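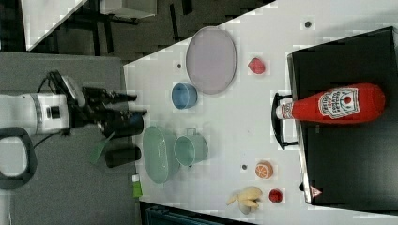 WASDEN TECHNICAL CENTER
Equipment Planning Group
Minutes of the August meeting

The meeting opened at 2:00 p.m. in the second-floor conference room. A quorum was present. The minutes of the previous meeting were approved with one correction: under item 3, "replacement motor" should read "replacement motor controller."

1. Budget position

The finance office reported that the equipment line for the current year has an uncommitted balance after the July orders were posted. Two invoices from Saxena for bench power supplies are still open. One was returned because it carried the wrong department code, and the supplier has been asked to reissue it. No new spending from this line will be approved until both invoices are closed.

Members asked whether unspent funds may be carried into next year. The finance office replied that carryover is allowed for orders already placed, but not for planned purchases. The group asked that this rule be added to the planning calendar.

2. Second arm for the manipulation laboratory

The laboratory presented its request for a second robot arm and gripper, to be installed at a new station next to the present kitchen-task table. The request had been circulated in advance.

The laboratory stated that the present arm is booked for most of the working day and that student projects are being moved to evenings. Work on handling cups, bowls and toy food takes up the larger share of these bookings. A second station would allow one table to remain set up for kitchen tasks while the other is used for assembly work.

Two quotations were received. Girkon offered an arm with controller, mounting plate and a two-year service plan. Cirnolis offered a comparable arm at a lower purchase price, with service billed by the visit. The laboratory preferred the Girkon offer on the grounds that repair costs would be known in advance. Several members noted that the Cirnolis quotation did not include shipping or the emergency stop hardware, and that the two prices could not be fairly compared in their present form.

The group also discussed the gripper. The laboratory wishes to keep the same type on both arms so that fingers and spare parts can be shared. Neither supplier has confirmed in writing that its mounting plate will accept the existing type.

Decision: The request is supported in principle. Cirnolis is to be asked for a revised quotation on the same terms as Girkon. Both suppliers are to confirm gripper fit in writing. The item returns at the next meeting for a final vote.

3. Spare parts and small items

The laboratory submitted a list of small items for the coming term: gripper finger pads, cable ties and sleeves, plastic tableware, toy food and two replacement table pads. The total is $2,491, of which the finger pads are the largest part.

One member questioned whether tableware and toy food should be charged to the equipment line. After discussion it was agreed that these are consumables – they wear, crack and go missing – and should be charged to the supplies line from now on. The finger pads and cable sleeves will stay under equipment.

Decision: Approved, with the charges divided as described. The order is to be held until the Saxena invoices are closed.

4. Power and floor space

Facilities reported on Room 134, the proposed site of the second station. The room has enough floor space for the arm, one table and a control desk, but the existing outlets share a circuit with the room next door. The laboratory has indicated that a cooktop may be placed on the new table as a task object, and asked whether it could also be powered for later work.

Facilities advised that a powered cooktop would need its own circuit and a review by the safety office. The laboratory agreed to leave this out of the present request and to submit it separately if the need arises. Facilities will price a dedicated circuit for the arm only.

Members asked that the floor plan show the reach of the arm and a marked walkway behind the control desk. The drawing presented at the meeting showed neither.

Decision: Facilities to supply a cost for the circuit. The laboratory to supply a corrected floor plan.

5. Training

The safety office reported that 17 people have completed the operator course this year. Access to the second station will follow the same rules as the first. The course handout still refers to the old controller and will be revised before the fall session.

6. Other business

The storage cage on the ground floor will be cleared in September. Departments should label anything they wish to keep. Unlabeled items will be sent to surplus.

Actions before the next meeting

Finance office: close the Saxena invoices; add the carryover rule to the planning calendar.
Laboratory: obtain the revised quotation and written confirmation of gripper fit; correct the floor plan.
Facilities: price the circuit for Room 134.
Safety office: revise the course handout.

The meeting adjourned at 3:25 p.m. The next meeting will be held in September in the same room.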